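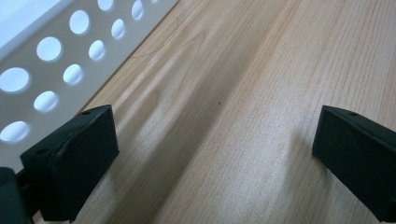
Section 4. Setting up the Luvmont hand-held grippers

With both grippers out of the case and the table in place, you're close to the fun part. The Luvmont pair is a pleasure to work with once it's set up well, and a good set-up takes around 30 minutes the first time. Read the whole section once before you start.

4.1 Fingers

1. Unplug the gripper cable.
2. Slide the left and right fingers onto their mounts until each one stops. The flat tips must face each other.
3. Fit the finger screws and turn them until snug. Do not use a power driver – the printed threads strip easily.
4. Squeeze the handle all the way and let go, 7 times. The fingers should meet squarely and open fully every time.

CAUTION: Keep your own fingers out of the jaws during step 4. The return spring is stronger than it feels from the handle!

Note: Light scuffs on the finger faces don't affect the grip. Replace a finger if you find a crack near a screw hole.

4.2 Cables
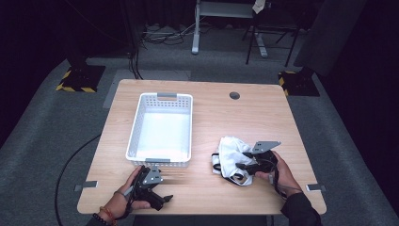 Cable routing deserves a few extra minutes, and it pays you back all day long. Plug each cable into the base of its gripper and push until the collar clicks. Leave enough slack that you can reach every corner of the table without feeling a tug at the wrist. A cable that has to cross the floor should run out wide, like the long black one curving over the carpet to the left of the table, well clear of where you plan to put your feet. Then stand in your working spot and swing both arms through a full reach. If anything pulls, add slack and try again.

5. Secure each cable to your forearm with the soft strap, two fingers' width below the elbow.
6. Switch on the Wuyts hub. Wait for both channel lights to turn solid green.

CAUTION: Never carry a gripper by its cable.

4.3 Practice run with cloth

Cloth is a terrific first material. It's forgiving, it shows you right away how the jaws behave, and you can drop it as often as you like. Set a basket on the left half of the table and a piece of cloth on the right.

7. Press Record on the hub.
8. Close the right gripper on a thick fold, not on a single layer. Keep the left gripper near the basket, ready to help. 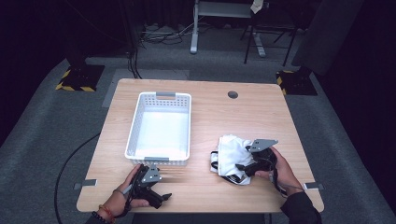
9. Lift slowly, carry the cloth over the rim, and open the jaws fully before you pull away. Straps and loose trim like to catch on the finger tips, so give them a second to fall free.
10. Press Stop, then play the run back in Gakance. The jaw curve should be smooth, with no flat spots.

If the curve has steps in it, repeat 4.1 from step 3. A loose finger screw is nearly always the cause.

4.4 Upkeep

Wipe the finger faces with a dry cloth after every 60 runs, and pick any lint out of the slide. Swap both fingers at 1000 runs, even if only one looks worn – a mismatched pair closes off center. Frans Meijer at the Kumstead workshop keeps printed spares and can send files for your own printer.

Continue with Section 5, Calibrating the jaw opening.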